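Cinombridge Robotics Forum
Board index > Student Teams > Fall Projects

Topic: Trodent arm keeps overshooting the shelf, send help or snacks

torque_wrench_tim
Posts: 200

So our club (college, second-year students mostly, one grad student who is supposed to be supervising and mainly eats our crackers) has taken on the bottle picking project. Arm on a mobile base, two-finger gripper, wrist camera. Drive up to a display shelf, find the bottle you were asked for, take it out, don't make it rain glass.

On our practice shelf in the lab it does fine. Ugly, slow, fine. Then we took it to the actual site and it started doing this swoop. It drives in, lifts the wrist, swings way past the shelf like it's admiring the architecture, then comes back and stops short of where the bottle is. Every time. Same arm, same code, same gripper.

Things we've tried: redoing the hand-eye calibration, lowering the joint speed, blaming the base, blaming Kev. Kev would like it noted that he wasn't there.

Demo is in two weeks. Picture of the work so far is on my last post.

beltsander
Posts: 3000

Your practice shelf is what, wood? Painted? And the one on site?

torque_wrench_tim
Posts: 200

Practice shelf is plywood with water bottles on it. Site shelf is clear acrylic with nice bottles on it, full of stuff in colors. I feel like I already know where this is going.

beltsander
Posts: 3000

You do. Your depth camera can't see the shelf. It sees the edges where they catch the light, and it sees whatever is behind the side panels, and it makes up the rest with great confidence. Then your planner treats the made-up part as furniture and goes around it. There's your swoop.

gearlash
Posts: 18

I don't buy it. If it was phantom obstacles the swoop would be different every run. Tim says every time. Same swoop every time is a bad waypoint or a bad frame transform. Somebody hard-coded a "look at shelf" pose for the lab and forgot about it. I say this as somebody who has been that somebody.

beltsander
Posts: 3000

Reflections are perfectly repeatable if the lights are screwed to the ceiling and the shelf doesn't move. The garbage is the same garbage every run.

gearlash
Posts: 18

To the centimeter? With the base parking wherever it feels like?

beltsander
Posts: 3000

He didn't say to the centimeter. Tim, did you say to the centimeter?

torque_wrench_tim
Posts: 200

I said "every time." I have not measured it. I was standing well back with my hand on the stop button, which is where I do all my best science.

nhakim
Posts: 2000

Nadine Hakim, I coached the Begum team last year before they graduated on me. We had a version of both problems at once and I wouldn't assume you only get one.

Do two things before you change any code. First, turn off collision checking against the depth cloud and run the motion at a crawl in free air, well away from the shelf. If it still swoops, gearlash wins. Then put painter's tape down the front edges of the acrylic and run it at the shelf with collision checking back on. If the swoop shrinks, beltsander wins. Save the point cloud both times, please. You will be asked for it in this thread and you will say you forgot.

Also, how does it look for the shelf? Is the wrist camera moving while you grab images?

torque_wrench_tim
Posts: 200

It grabs while moving. The stop-and-look version took ages and the grad student sighed at it.

nhakim
Posts: 2000

Tell the grad student to sigh into a notebook. Stop the wrist, wait for it to settle, take the picture. You can make it quick again after it works.

pluto_was_here
Posts: 18

we use a Zullow lidar for the shelf plane and never had this problem, just get one

beltsander
Posts: 3000

Yes, they could also hire a person with arms.

And lidar goes straight through clear acrylic too, depending on the angle, so I'd be curious what your shelf is made of.

pluto_was_here
Posts: 18

its metal

beltsander
Posts: 3000

Thank you.

torque_wrench_tim
Posts: 200

Update, 12/02/2023. Did Nadine's tests.

Free air, no collision checking: still swoops. Smaller, but it's there. Found a pose called look_shelf_FINAL in the config, dated from November, with lab coordinates in it. There is also a look_shelf_FINAL_real. Neither one was being loaded. The one being loaded was called test2. Kev wrote test2. Kev now wishes it to be noted that he was there.

With test2 fixed and tape on the edges: goes in nearly straight. With test2 fixed and no tape: wanders off again. So you both win, and I saved the point clouds, and the shelf in the cloud looks like somebody sneezed.

The site people have asked us to take the tape off before the demo since it is, quote, a display.

gearlash
Posts: 18

I accept half a trophy.

beltsander
Posts: 3000

Don't use depth for the shelf at all then. Measure it once with a tape measure, put it in the planner as plain boxes, and line the boxes up off a marker stuck on the wall next to it. Only use the camera for which bottle. And filter by color first, if they keep them sorted.

gearlash
Posts: 18

Hard-coded boxes is how you get another test2.

nhakim
Posts: 2000

It's fine if they name the file something a human would name it. Agree on the marker. I'd be more careful with color, though, amber next to a warm light goes any way it likes. Read the row from the shelf map and let color be the second opinion.

And pad the boxes for the fingers. They stick out farther on each side than people remember.

torque_wrench_tim
Posts: 200

OK, boxes plus marker it is. Kev is measuring. I am checking Kev's measuring. Wrist view from one of the old runs, for beltsander, who asked by private message what he's been arguing about. Still grabbing on the move at that point, so the lettering on the wall is mush, and you can see how much of the shelf is just bright edges. 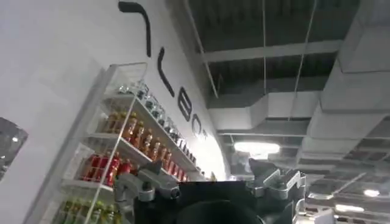

Filed under: Student Teams / Grippers and Wrist Cameras

beltsander
Posts: 3000

Oh, that's worse than I pictured. White wall behind clear shelf. The side panels might as well not exist. And the left finger is sitting right out toward the bottles, so Nadine's padding comment goes double.

gearlash
Posts: 18

The rows do look sorted by color from here, green low, red above that, then the amber. I'd still trust the map first. Never thought I'd type that.

torque_wrench_tim
Posts: 200

Padding added. The new file is called shelf_boxes_site. Kev wanted shelf_boxes_site_2 and was outvoted.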